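Ticket: Sleeve grasp scores jump between repeat runs
Opened by: Paloma Mercado
Project: Salusus, shirt folding
Status: open

What I'm seeing

Hi Wilson! So I'm trying to reproduce the April result for the seam-guided grasp picker (the one that looks for a sleeve seam and aims below it), and the score moves every time I rerun the same 500 saved wrist views. Same checkpoint, same config, and 26 of them flip from pass to fail or back again. I was hoping to have this in the Gasen writeup already, ugh.

The views that flip are mostly ones like this, with the fingertips over the low end of the sleeve and a big raised fold coming down from the seam.

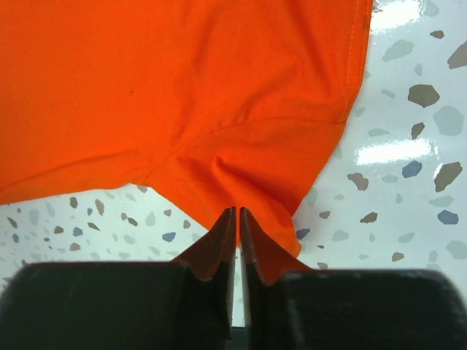 What I tried

1. Fixed the seed in the picker. No change.
2. Turned off the random crop. It was still on at eval (my bad!) and the flips went from 26 to 3.
3. Retrained on all 2,730 labeled grasps with the crop off. Still 3 flips, so I don't think it's the weights. 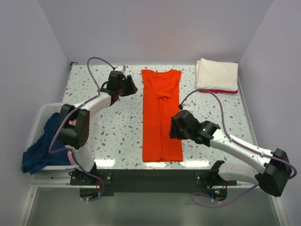 My guess for the last 3 is the way we merge the two camera feeds. The picker takes whichever overhead view has the nearest timestamp, and when two tie it just grabs one. With the orange shirt folded into a long strip down the middle of the table, the overhead view has no spread-out sleeve to match against, so a wrong pairing could really throw the seam score off. I haven't proved that yet.

Reply from Wilson Echeverri, 4:10 pm

Good catch on the crop. Ties are sorted by file name in the Hisero branch, so pull that and rerun before you retrain anything else. Send me the 3 view IDs too, please.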